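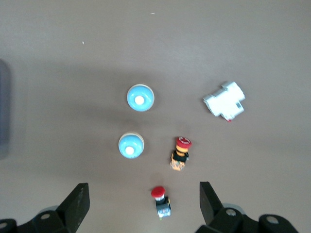 Ticket 247: Seed catalog search returns nothing for two-word plant names
Opened by: Lorena Herrera, Vunasville Seed Library
Assigned to: Brisa Orozco
Status: Resolved
Priority: Normal

Lorena Herrera wrote:
Hi Brisa! First off, the new catalog is a joy. People have been browsing it at the front desk all week and I've heard a lot of "oh, I didn't know you had that!" One problem though. If I type "tomato" I get a long, lovely list. If I type "cherry tomato" I get the "No seeds found" page. Same with "butter lettuce" and "sweet pea". I know we have sweet peas because I filed the packets myself. It happens on the desk computer and on my phone. Our spring swap is coming up and I'd love for folks to be able to look things up before they come in.

Brisa Orozco wrote:
Thanks Lorena, great report, and I'm so glad people are using it! I can reproduce it here. "Sweet" finds sweet peas, "pea" finds sweet peas, "sweet pea" finds nothing. Could you tell me two things: does it happen if you put quotes around the words, and did it work before the March import?

Lorena Herrera wrote:
With quotes it WORKS. How funny. And yes, I'm fairly sure it worked before the import, because I remember showing someone the "moon and stars" watermelon page in the first week. That one is broken now too, unless I use the quotes.

Brisa Orozco wrote:
Perfect, that narrows it down a lot. Notes as I go:

Checked the search settings in Stimis. Mode is set to "all words", same as on the test copy, so the setting itself is fine.

Rebuilt the index. It finished with no errors and reported 1000 records. No change, "cherry tomato" still comes back empty.

Exported the first 700 records and opened them in a text editor. Names look normal. Turned on hidden characters and there it was! Every name that came in from the old Brallska spreadsheet has a non-breaking space between the words where there should be a plain one. On the page they look exactly the same.

That doesn't quite explain why "cherry" alone works, so I kept digging. Single-word search in Stimis matches any part of a name. Search with more than one word splits the name at plain spaces first and wants each piece to match exactly. With the odd space in there, "cherry tomato" is one big piece and neither word matches it. Quotes skip the splitting and treat both kinds of space alike. I love it when a bug makes sense all the way down.

Tried the built-in cleanup tool next. It trims the ends of a name but leaves the middle alone, so no luck there.

Wrote a find-and-replace rule for the name field and ran it on the test copy. Rebuilt the index again. "Cherry tomato", "butter lettuce", "sweet pea" and "moon and stars" all come up. Backed up the live catalog and ran the same rule there on 2019-04-07. It changed 900 records. The rest were typed in by hand and were fine already.

Lorena, could you give it a try when you have a minute? You may need to reload the page.

Lorena Herrera wrote:
It works! I searched every bean we own, just for fun. One small thing — "Prothero blue corn" still won't come up, with or without quotes.

Brisa Orozco wrote:
Good catch! That one is a different problem. The record is spelled "Prothro" in the catalog, missing an e. Would you like me to fix it, or do you want to check the packet first?

Lorena Herrera wrote:
Checked the packet, it's Prothero. I fixed it myself and it shows up now. I feel very powerful.

Brisa Orozco wrote:
Ha, you should! I've added the space rule to the import steps, so the next spreadsheet gets cleaned on its way in. The description field has the same odd spaces — they don't affect name search, and I've opened a separate ticket for those. Closing this one. Have a wonderful swap, and please save me some sweet peas!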